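Print this page | E-mail this page

Robot Learning from Examples: Notes for Week 2
Rohani Santoso, Trurnville evening program
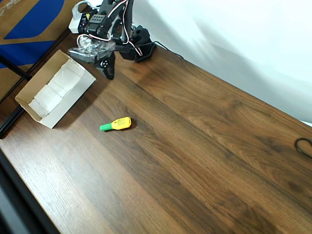
Okay, so last time I got to the point where I said "and then you collect your demonstrations" and waved my hand as if that were the easy bit. It's most of the work! These notes cover what I skipped, and they go with the lab in Slavica Dimitrov's section.

A demonstration (I'll say "demo" from here on) is one full run of the task with a person driving the arm. We save the joint positions and the camera pictures side by side, many times a second, and later the model tries to guess the next joint positions from what it sees. It only knows what you showed it. If you always put the object in the same spot, you'll get an arm that reaches beautifully for that spot and nowhere else.

Our task is about as plain as they come: pick up a small object from the tabletop and put it in a shallow box lid. Each pair records 69 demos. I know that sounds like a lot, but once you find your rhythm they go quickly, and the first few are usually awful anyway (keep them in a separate folder, please, don't delete them).

Things I want you to change between demos: where the object lies, which way it points, and the angle of the lid. Move the object a little some of the time and a lot the rest of the time. Don't do all your left-side starts in one batch and all your right-side starts in another, or you'll get tired halfway and your driving style will get mixed up with the position. I did exactly this with my first set at Rikent and spent most of July wondering why the arm was so sloppy on one side.

Things to leave alone: the camera, the base of the arm, and the start pose. Bump the camera and you need to start a new set and say so in the log.

Before you hit record, look at the cables. A loop that catches on a joint will pull the arm off its path, and you'll be teaching the model to fight a wire.

What about mistakes? If you miss the grasp and recover smoothly, keep it. Recoveries are gold, because the model will miss too and needs to have seen a way out. If you drop the object on the floor or stop to chat, mark the demo "bad" and go on.

Log format: demo number, driver's initials, good or bad, one short comment. "Slow near lid" is plenty.

For next time, read the Drolinero handout up to the part on action chunks, and bring your log even if it's a mess. We'll pool everybody's good demos, which should give us some 300, and train on the lot.

E-mail this page | Print this page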